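Home Research Policy Archive About

Reading time: 3 min

4. Does the license do the work?

Supporters of occupational licensing say that without a state board, customers would have no way to tell a careful contractor from a careless one. We find that claim hard to square with our records. Of the 118 small office fitters in the Kanlow sample, 55 worked under a board license and the rest did not. Complaint rates in the two groups were close enough that we would not bet on the difference.

Yusof and Zaugg (their Grikside study) report a larger gap in favor of licensed firms. Their measure counts only complaints sent to the board, and the board takes complaints only about firms it licenses or has fined. A quiet unlicensed firm never enters their data at all. We asked for the raw files and received a summary table.

Sauerland makes the better argument, that licensing works slowly by pushing out the worst firms. It may. But in Kanlow the board pulled 3 licenses in 10 years, and two of those were for unpaid fees. Customers meanwhile dropped poor fitters quickly, often after one bad job, and told others. Gresura, the largest local buyer, keeps its own list of approved firms and does not ask for a license number.

We are not persuaded that reputation does everything either. Bezerra points out that first-time buyers have little to go on, and our interviews in Laur bear him out. Several paid too much for ordinary office goods of the kind in Figure 4, where a license would have told them nothing about price.

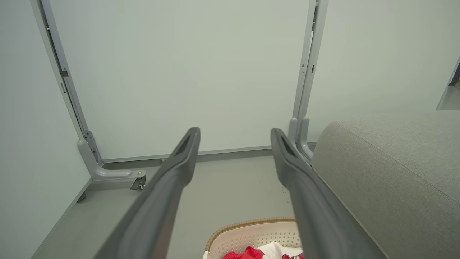
Figure 4. Pale gray-green panel in a light gray metal frame, with caster.

What a fee paid to the board buys the customer remains unclear to us. Zwahlen's reply, that the public feels safer, is a claim about feelings and should be tested as one.

12 shares 4 comments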